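4 shares · 0 comments

4. Object Layouts in the Pretend Kitchen

4.1 Materials

The play sets used in this part of the study were put together from three sources. Most of the food came from a mixed box sold under the Cultport name. The plates and mugs were bought separately from Vaher, and the larger pieces were chosen one at a time by the second author. We wanted items that adults would name without stopping to think, and that could be moved with one hand.

Food props were accepted for the study if they passed a naming check. Each item was placed alone on a table and shown to adults who had no other part in the work. An item was kept if at least 92 percent of them gave the same everyday name. "Orange" and "orange slice" were treated as the same answer, and so were "ketchup" and "ketchup bottle." Two kinds of bread roll failed the check and were dropped. A gray fish also failed – most people called it a fish, but a good number said "knife."

After the check, 17 items remained in the pool. No layout used the full pool. A layout was built by drawing a subset of the items and placing them according to one of the three schemes in Section 4.2.

4.2 Layout schemes

We used 3 schemes, which we call grouped, served and scattered.

In the grouped scheme, items of one kind were set close together. Fruit went with fruit and dishes went with dishes, and there was a clear gap between one group and the next. In the served scheme, every food item was put on or in something that could hold it, such as a plate or a bowl. In the scattered scheme, items were spread over the tabletop with no attempt at order. A scattered layout could still have one item resting on a plate, as long as the rest of the food stayed on the bare table.

The schemes were written down as short instructions and given to the person setting the table. Ojārs Ozoliņš set all of the layouts for the first half of the study and Lovely Macapagal set the rest. We compared the two halves and found no difference in how raters sorted them, so they are pooled in what follows.

Items were allowed to lie in any position that they would hold without support. Bottles could stand or lie down. Mugs were always upright, but their handles could point in any direction. We did not correct items that rolled a little after being put down, unless they left the table.

4.3 Rating task

Raters saw each layout from above and answered in their own words. They were first asked what a person would do next at this table. They were then asked which item, if any, was in the wrong place. There was no time limit. Sessions took place in a meeting room at the Drundwood site, with one rater at a time, and most were finished well before lunch.

Answers to the first request were sorted into preparing, eating, tidying and other. Two coders worked separately. Where they disagreed, the answer was read aloud and talked over until they settled on one class. In total, 500 answers were coded. A further small set could not be used because the rater had described a different layout from the one shown, and these were removed before coding.

4.4 Results for scattered layouts

Grouped layouts were mostly read as preparing and served layouts were mostly read as eating. Neither result was a surprise. The scattered layouts were more mixed, and they are the main interest of this section.

Many raters looked for a single place where the work seemed to be going on, and they answered from there. If a plate was present, that place was usually the plate. If an appliance was present, it was split between the plate and the appliance. Figure 4 gives a layout that produced this split.
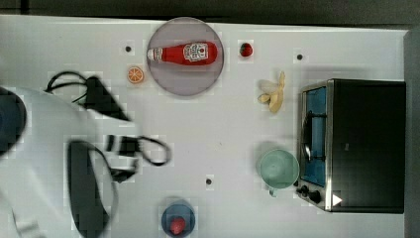

Page last changed: January

Figure 4. A scattered layout with a black toaster oven, a mint-green mug, a round plate and several food props. The ketchup bottle lies across the plate, while the orange slice, strawberry and banana are on the table.

For the layout in Figure 4, the ketchup bottle drew the most comments. Raters agreed that a plate is for food and that a bottle belongs beside it. Roughly half of those who named a misplaced item named the bottle. The others were divided between the banana and the mug, which sits in front of the oven door. Several raters said that the mug would be in the way if the door were opened. The orange slice and the strawberry were hardly mentioned, although both are near the plate and neither is on it.

The banana was read in two ways. Because it is partly peeled, some raters took it as food that someone had started to eat. Others took it as food being made ready for the plate. The same prop gave the same two readings in other layouts, so we do not think the split depends on where it was placed.

Answers that mentioned the toaster oven were more likely to be classed as preparing, even though none of the fruit would normally be heated. One rater wrote that the oven "must be for something that isn't out yet." We saw similar remarks for layouts with the Alteo hot plate, where raters supplied a missing pan.

4.5 Notes on the setup

The color of the table matters more than we had expected. In an early round we used a patterned cloth, and raters took longer and made more naming errors with the small red items. All later layouts were set on a plain white top. Pale dishes are harder to pick out on white, and a reader who wants to repeat the work may prefer a light gray.

Contact the authors | Copyright held by the authors | Back to top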